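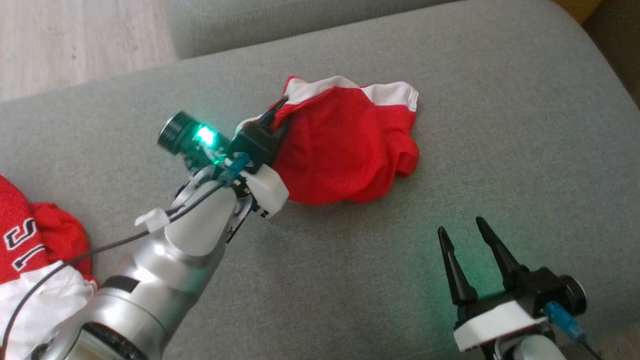

Print this page | E-mail this page
26 July 2026
Posted by: workshop notebook, Uditz textile bench

Jersey folding, second go. Really pleased with this one! The club strip is back from the wash and I've been working through it on the grey sofa, which has become my favourite folding surface by a mile. The weave grips slippery polyester just enough that a sleeve stays where you put it. On the Rulline table everything slides off sideways and you end up chasing it.

Method as it stands, for whoever picks this up next:

Face down, number underneath. Sleeves in first, then the sides to the middle, then hem to collar in two goes. Big printed numerals don't like a sharp crease - they lift at the corners after a season - so I'm folding beside the print wherever I can. The glossy fabric springs back if you rush it. Flat palm, count to four, let go. Works a treat.

Tried the Jaseck folding board for comparison. It's lovely for cotton tees and no good at all for these, as the board is narrower than the print and puts the crease straight through it. Back on the shelf.

Bin 7 is for folded strip only from now on. The old Puma training tops go in bin 13 until we decide what's being kept. Whole lot has to be sorted before the November handover, and at this rate we'll be there early.
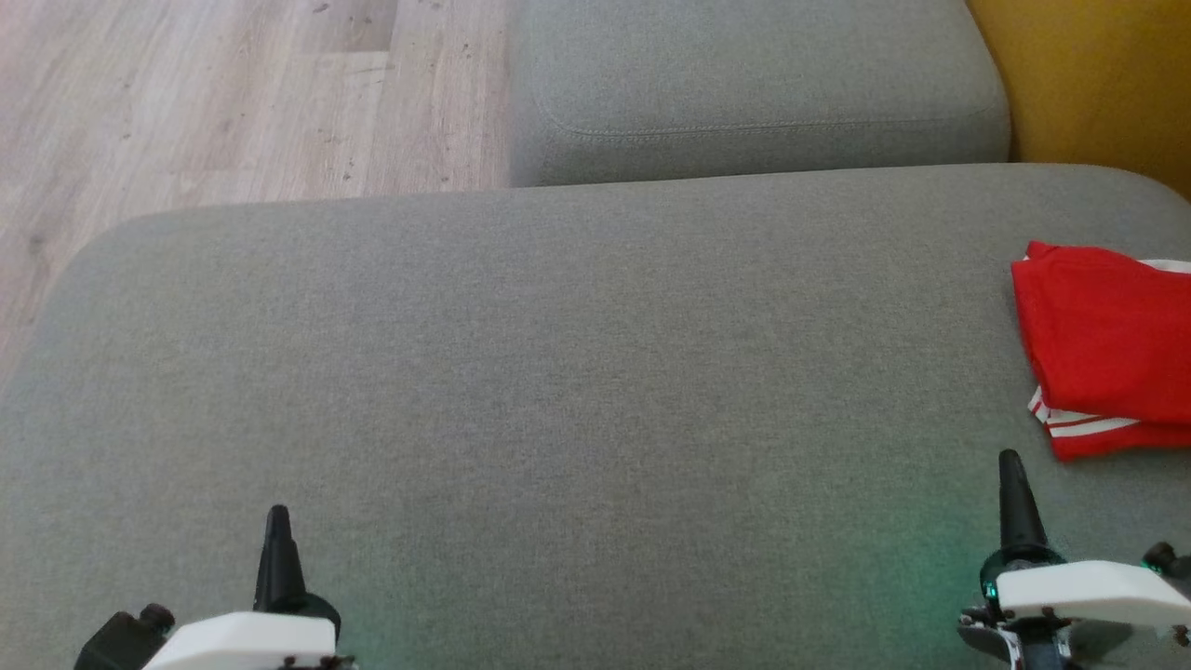 Can the jerseys be stacked while they're still a bit damp?
Leave them until they're fully dry, because damp prints can stick to each other in the pile.

To do: wipe out bin 7, new labels, try the same fold on the long-sleeved keeper tops. Very keen to see how the padded elbows behave.

E-mail this page | Print this page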